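**Vendor contract for records database: data-sharing clause (Amley)**

**tallow_gate** wrote:

Our legal clinic is up for renewal on the Amley research licence. The new terms arrived September 24, 2018, and run to 34 pages. Clause 2 lets the vendor share "account and query metadata" with affiliates. One affiliate is Ivanyshyn, which sells address-matching to enforcement agencies. Has anyone had this clause struck or narrowed? We have 400 client matters open and a fair number of them touch immigration status.

---

**kerbside_lex** wrote:

Struck, no. Narrowed, yes. We got "metadata" defined as login time, seat number and product module. Search strings and result sets were carved out. It took from March until the end of winter and the rep had to send it up twice.

Ask for the definitions schedule first. It isn't attached to the standard terms and you have to request it by name.

---

**Dokerness** wrote:

I think this is overstated. Query metadata is aggregated before it leaves the research product. The address-matching side draws on utility, credit header and licensing records. Your search for a tribunal decision does not put your client on a list. 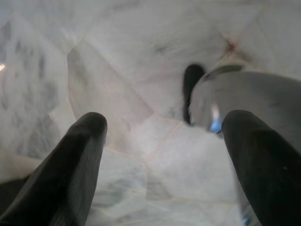
*Marble surface, from above*

The realistic exposure is the people-finder add-on. If your clinic doesn't use it, have it removed from the licence and move on.

---

**tallow_gate** wrote:

Where is the aggregation step documented? I have read the terms and the privacy notice and neither commits to it. "May be aggregated" is the closest wording I can find.

---

**Dokerness** wrote:

It was in the technical overview given to subscribers at the last renewal. I'll concede it isn't a contractual term.

---

**kerbside_lex** wrote:

Then it can change without notice. A practice described in an overview binds no one unless the agreement incorporates it. Check for an entire agreement clause as well. Ours was near the back and would have excluded the overview expressly.

---

**Italo Villa** wrote:

Two separate issues are being run together in this thread.

1. What the vendor learns from your searches. This is a confidentiality question and your law society's guidance on third-party providers applies to it.
2. What the vendor's parent does with other people's data. Your contract won't touch that, whatever the definitions say.
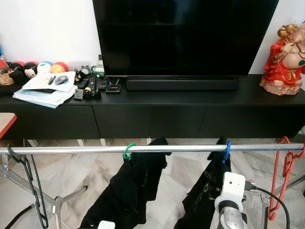 On the first, ask for a warranty that query content is not disclosed to any affiliate, with a duty to notify you of any compelled disclosure unless prohibited by law. On the second, the only lever is whether you renew. Lendthorpe quoted us $1,415 per seat with no affiliate sharing at all, but its tribunal coverage is thin and noting-up is poor.

---

**tallow_gate** wrote:

Thanks, that split is useful. Lendthorpe is over our budget at that rate. I'll request the definitions schedule, propose the warranty and have the people-finder module taken off.

---

**Dokerness** wrote:

Get the module removal confirmed in the order form. Ours was switched off at the account level and came back on at the next billing cycle.

---

**kerbside_lex** wrote:

Seconded on the order form. I still don't agree that the module is the main exposure, but take it off regardless. If they refuse the warranty, ask for the refusal in writing and keep it with your file on the renewal decision.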